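The first thing she shows me is a drawer. I've barely got my coat off and we're already at the sideboard, looking down at a tangle of string, garden twine, washing line and something that might once have been a dog leash. "That's the before," she says. "I keep it so I stay humble."

She teaches a class called Kaltska, two hours on a winter evening, and it's all about cord. How to coil it, how to wrap it, how to put it away so it comes out again in one piece. I laughed when I first heard about it. Then I remembered the extension cord in my garage and signed up for a chat – and I'm so glad I did!

She grew up in Mikell, over a hardware store, and her job after school was winding rope back up once customers had finished pawing at it. "My dad would pull one end, and if it snagged I had to start over. I was nine. I cried a lot." These days she does most of her winding at the kitchen table (there's always a cloth on it, she can't stand the sound of cord dragging over bare wood) with a pot of tea that goes cold while she talks.

So what are the rest of us doing wrong? "Elbows," she says, right away. "Everybody winds around the hand and the elbow, and every turn puts a twist in. You want loose loops, the same size, and you let the rope tell you which way it wants to lie." After that come the wraps around the middle, three or four of them, snug, and you leave yourself a loop to hang it by.

I ask about the long bit that always seems to be left over. She shrugs. "Leave it long, then wrap again. People get to the end and panic and start tying knots. Please don't tie knots."

Her favorite is braided cord with flecks in it, the camping kind, partly because she likes how it looks on a hook. She's less keen on the cheap shiny stuff. "It slides right out of the wraps. You go to bed with a coil and wake up with spaghetti."

The longest piece she owns is 72 feet, bought for a canoe trip to Dobos that got rained off. It took me 4 tries to coil it. She pulled one end, it snagged, and she handed it back to me without a word.
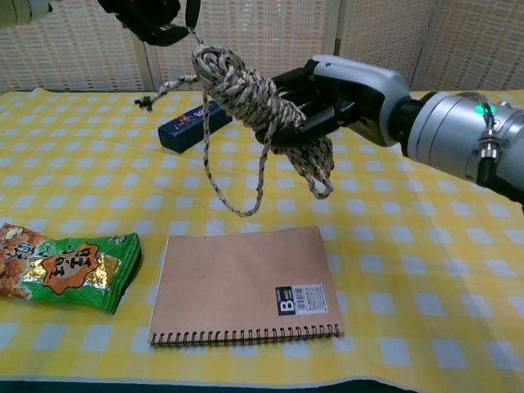 Photo: Unent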